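Planning the Second Equipment Order

The budget for the coming year closes in January, and the request for additional hand-held grippers must be submitted before then. I have set down my reasoning in this post, partly for my own records and partly for readers who wrote to ask how we arrive at our numbers.

The Stiltcombe project currently has a target of 486 folding sequences. Garments and bedding take up most of the schedule, and they place the heaviest demands on the jaws. A rigid object can be managed with one gripper. A shirt usually requires two, and this doubles the unit count for every workstation.
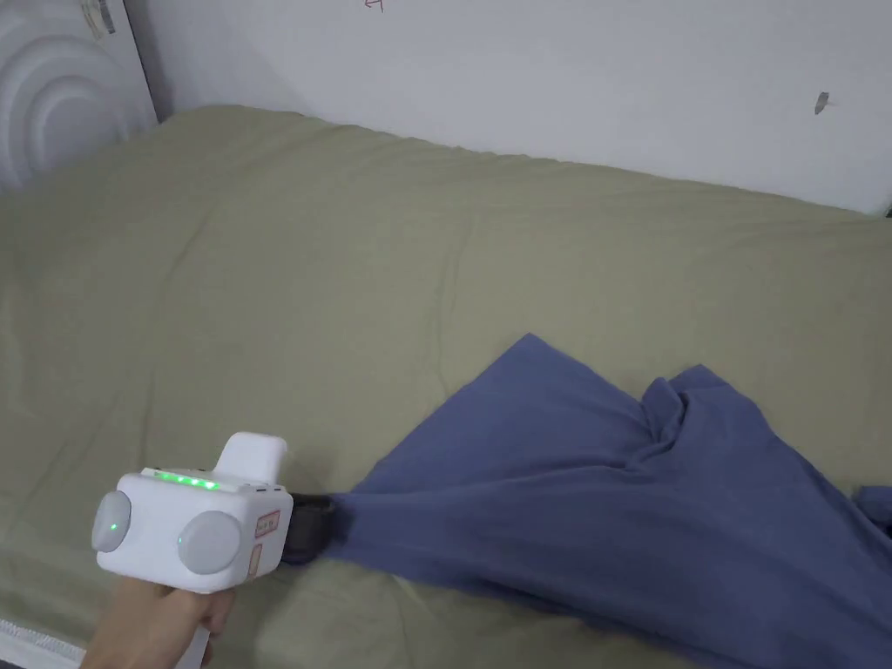

Gripper jaws closed on blue cloth, over green bedding.

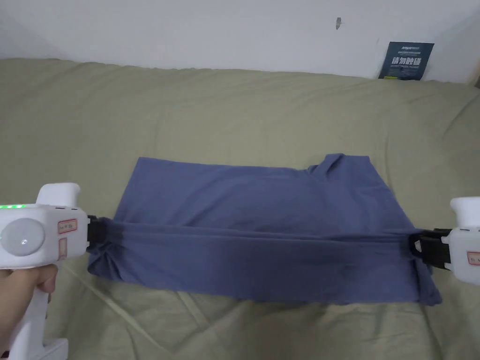 Vutus quoted us for nine pairs, with spare jaws listed separately. Sachdeva offered a lower unit price but requires a deposit of 50 percent at the time of order, and our purchasing rules do not permit this without a second signature. Bohdan Pylypenko has reviewed both quotations and prefers the first, mainly on account of the repair terms.

I am inclined to agree, with two reservations. The Vutus price excludes chargers and carrying cases. It also assumes delivery to Warport, and onward transport would fall to us.

Replacement jaws deserve their own budget line. Last year they were entered under general supplies, and the line was almost exhausted by spring. I have asked for a separate allowance this time and will report the figure once it has been approved.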